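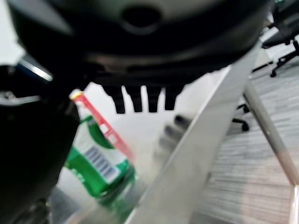
Do jigsaw puzzles really need a rule book, Sioned Rowlands asked me in an email, and couldn't I just let people trade the things in peace? Fair! But I get the same handful of questions every week, so I've put them all on one page and you can skip to the part you need. These are for the Kullero puzzle swap, which I run by mail out of my spare room in Toledo.

What is the swap, exactly?

You send me a puzzle you've finished, and I send you one that somebody else has finished. It's that simple. I don't charge for the puzzles themselves. You pay postage to get yours to me, and I ask for $7 to cover sending one back (plus tape, and I go through a lot of tape).

What sizes do you take?

Mostly 1,000 pieces, because that's what people ask for. I'm also happy with 800 and I'd love more of them, they fit on my kitchen table with space left over for a plate. Kids' puzzles are a no for now. I did take them for a while and they sat on the shelf forever.

What if a piece is missing?

Tell me! Please, please tell me. A puzzle with a gap is still fine for the swap so long as the next person knows before they start. Write it on a slip and tape it inside the lid, with a rough idea of where the hole is ("sky, top left" is plenty). Some folks even ask for the incomplete ones. Ivan Levchenko cuts replacements out of cereal boxes and paints them, and I have held one of his pieces in my hand and not been able to tell.

Do I have to count the pieces before I mail it?

No. If you put it together and it was all there, I believe you. Break it up, bag it, done. If it's been sitting in your closet since you last did it and you have cats or toddlers, maybe do the edge again before you send it.

Do I need the original box?

I'd like the picture, at least. You can cut the front off the box, fold it once, and put it in a zip bag with the pieces. That saves a ton on postage and it's how I store most of mine now. The big exception is Dandulen puzzles. People collect those boxes, so if you have one in decent shape, leave it whole and wrap it well. I'll send it on the same way.

Can I pick which puzzle I get?

Sort of. You can give me a wish and a no-thanks, and I try hard with both. "Trains, no kittens" is a perfectly good note. What I can't do is hold a certain puzzle for you for months, I tried that and ended up with sticky notes all over the place and two people promised the same lighthouse.

How long can I keep it?

As long as you like. It's yours! You're trading, so there's no due date. I'm a slow puzzler myself and had one harbor scene out on a card table from February until it got too hot to sit in that room.

My house smells like smoke / dog / basement. Is that a problem?

Dog is fine. Smoke and mildew are not, I'm sorry to say. Cardboard hangs on to it, and I've had a whole shelf pick up the smell from one bag. I tried baking soda, I tried leaving the lid off on the porch, and neither did much.

Do you ship outside the US?

I don't, the postage got silly. But Tuulikki Pesonen has a similar swap going in Plevport and has told me new people are welcome, so write and I'll pass your name along.

Can I glue mine first?

Oh no. No glue! It has to come apart again.

How many can I have going at once?

The limit is 6. I used to have no limit at all and then Eino Manninen mailed me a carton I could barely get through the door. (I loved it, Eino. My back didn't.)

When do packages go out?

I pack in the evenings and go to the post office when I've got a decent pile. I'm taking a little break over the holidays, so anything that gets here after Dec 27, 2024 will wait until I'm back at it. I'll email you when yours is on its way.

How do I join?

Use the contact form and tell me your name, your mailing address, what you're sending, and your wish and no-thanks. Please don't send a puzzle before you've heard back from me. If I go quiet, check your spam folder, then nudge me again.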